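4.2. Ce que font les gens d'une couverture à carte

Je reprends ici le fil laissé en 4.1, où je racontais comment Corina Bălan et moi avions fini par nous intéresser aux livres techniques que les gens gardent sur un coin de table (et pas du tout à ceux qu'ils rangent, ce qui était pourtant le projet de départ !). Le corpus Weltura compte 111 ouvrages brochés, presque tous des manuels, et dans le lot j'en ai retenu 13 dont la couverture porte un plan de ville ou quelque chose qui y ressemble. C'est peu, je sais. Mais ces treize-là revenaient sans cesse dans les entretiens, et toujours pour la même raison : on les reconnaît de travers, à l'envers, à moitié cachés sous autre chose.

Je m'explique. Un manuel, une fois posé, est rarement dans le bon sens pour la personne qui le cherche. Le titre part en biais, le nom de l'éditeur se retrouve la tête en bas, et pourtant la main y va sans hésiter. Khan, dans notre grille de codage (c'est le nom de la première grille, la seconde s'appelle Judex, j'y viens), prévoyait une case « lecture du titre » que nous avons très peu remplie. Les participants me parlaient d'une couleur, d'un motif, d'un bout de logo. L'un d'eux m'a dit : « Le rose avec les rues. » Je n'ai jamais obtenu mieux comme titre, et il a retrouvé son livre du premier coup.

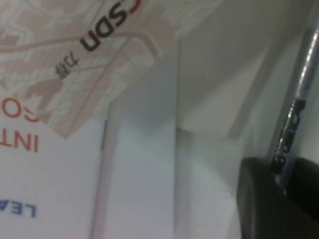 Figure 8. Surface imprimée vue à l'envers : motif rose pâle évoquant un plan, logo « csdn » à initiale rouge, fragments de capitales rouges et bleues.

J'aime beaucoup la figure 8 parce qu'elle met le lecteur de l'article à la place du participant. Essayez : on accroche d'abord le motif, ensuite le c rouge, et les deux caractères chinois à côté arrivent bien après, enfin pour moi en tout cas. Les capitales coupées (« INT », « LEA ») ne forment aucun mot complet, et je me suis surprise à vouloir les terminer quand même. Cornel Pascu, qui a recodé toute la série derrière moi, avait noté dans sa marge trois suites possibles pour la bleue ! Nous n'en avons gardé aucune, la consigne étant de ne coder que les lettres présentes, mais je trouve le réflexe intéressant et je regrette un peu que Judex n'ait pas de colonne pour ça.

Un mot sur cette grille, d'ailleurs. Judex distingue trois niveaux : le fond (couleur dominante, motif), les accroches (logo, vignette, bandeau) et le texte suivi. Nous avions d'abord mis le logo avec le texte, puisqu'il se lit. En mai, après une longue discussion et pas mal de café, nous l'avons passé dans les accroches, et l'accord entre codeurs s'est nettement amélioré. J'ai gardé l'ancienne version en annexe pour celles et ceux qui voudraient refaire le chemin.

Reste la question du plan lui-même. Pourquoi un fond de carte aide-t-il autant ? Ma première idée, un peu naïve, était qu'on y cherchait une ville connue. Or dans nos entretiens, aucun participant n'a tenté de nommer la ville, pas un. Ils traitaient les rues comme un tissu imprimé, avec des zones plus denses et des zones vides.

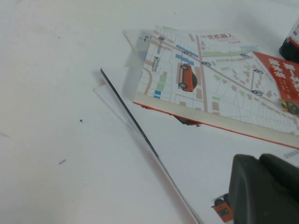

Les vignettes, c'est-à-dire les petits dessins posés sur un fond, méritent leur propre paragraphe, et j'avoue que c'est la partie que j'ai eu le plus de plaisir à écrire. Dans la grille Khan elles étaient noyées dans le « décor », une catégorie fourre-tout dont Corina s'est plainte dès la première semaine (elle avait raison). Une vignette joue bien autrement qu'un fond : elle a un contour, une couleur franche, et elle donne un nom au livre. Avec une voiture rouge orangé garée au beau milieu des rues pâles, on a tout de suite « celui à la voiture », et le grand bandeau rouge du coin, qui porte pourtant le titre, passe au second rang dans les récits. Les repères ronds et sombres dispersés le long des rues font encore autre chose, ils invitent à relier les points, et plusieurs personnes suivaient un trajet du doigt en me parlant. Je n'ai pas su où ranger ce geste. Il figure pour l'instant sous « divers », à côté des gens qui tapotent la couverture.

Il faudrait maintenant comparer avec des couvertures sans plan. Le fonds Hinico en contient beaucoup, des unies surtout, et Cornel a commencé à les décrire selon la même grille. Je me garde de conclure avant d'avoir ses fiches, d'autant que nos participants connaissaient déjà leurs livres et que la familiarité explique sûrement une partie de l'affaire. La section 4.3 revient sur ce point avec les livres prêtés, que leurs lecteurs n'avaient eus en main qu'une fois.

Imprimer cet article
Envoyer par e-mail

Articles liés
Le dos ou le plat : par où attrape-t-on un livre ?
Les grilles Khan et Judex, notes de codage
Manuels brochés du corpus Weltura : premier inventaire
Couvertures unies du fonds Hinico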